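Speaker notes - Open Day, Sidewalk Delivery Program
Hurnelent Automation Center, April 2022
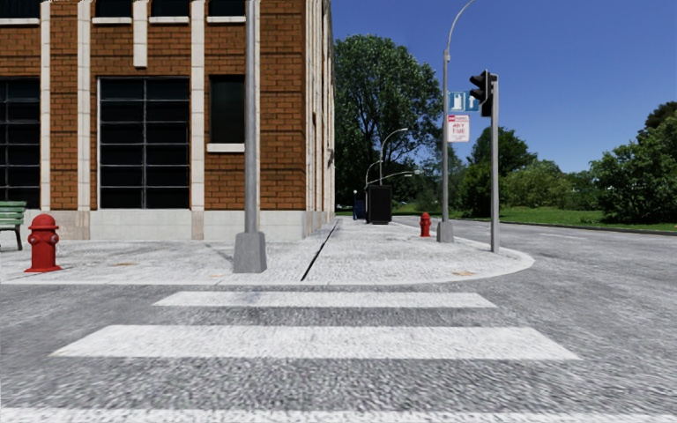

Welcome the guests on behalf of Hurnelent and our partner, Skilholm. The delivery unit is tested in simulation before it is allowed outdoors, and visitors will follow that work at the Gendow desk. Each software release must complete 930 simulated trips. Point out the street corner: the curb is rounded, the crosswalk stripes run parallel to it, and a fire hydrant stands near the sidewalk's edge. The planner must keep clear of the hydrant and the poles while lining up for the crossing.

Pause for questions - 3 minutes.

Next, invite guests to the Iordache hall for the live demonstration. Groups are limited to 14. Guests remain behind the yellow line until the operator gives the signal.

Mention that outdoor trials open in October. Applications to host a route go to the front desk.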